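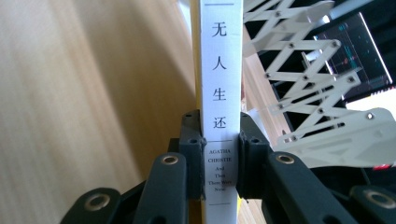 Vondeo rebuilds engine computers and wiring harnesses for older fuel-injected cars and light trucks. We are hiring one full-time bench technician. Most of the job is diagnosis: reading a customer's fault notes, checking the board, and finding out if the trouble is in the computer or in the harness. You will also use the shop's reference books, and a title printed down the spine, even one in Chinese like 无人生还, is easier to find on a shelf than a loose stack of wiring diagrams. We have 244 of those diagrams and they need filing too.

What you will do
Test and repair engine computers, up to 3 a day
Replace capacitors, drivers and connectors
Build and label harnesses on the Akatix test bench
Write up each repair so the customer can follow it
Keep the diagrams and manuals in order — a bookend or an adjustable holder at every bench

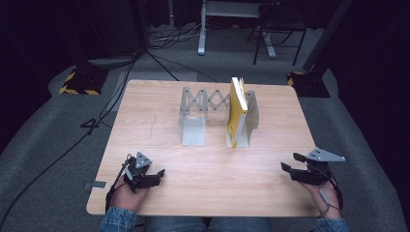
What we need from you
Two years of soldering work, automotive or other. You should be able to read a wiring diagram and use a scope without help. Experience with distributor ignition and crank trigger setups is a plus. No degree needed.

Pay and hours
$700 a week to start, Monday through Friday, days only. Paid holidays after 90 days.

How to apply
Send a resume and a short note on a fault you traced yourself to Zodwa Molefe, service manager. Put job number 113 in the subject line. Alasdair Ritchie runs the bench test, two hours, paid.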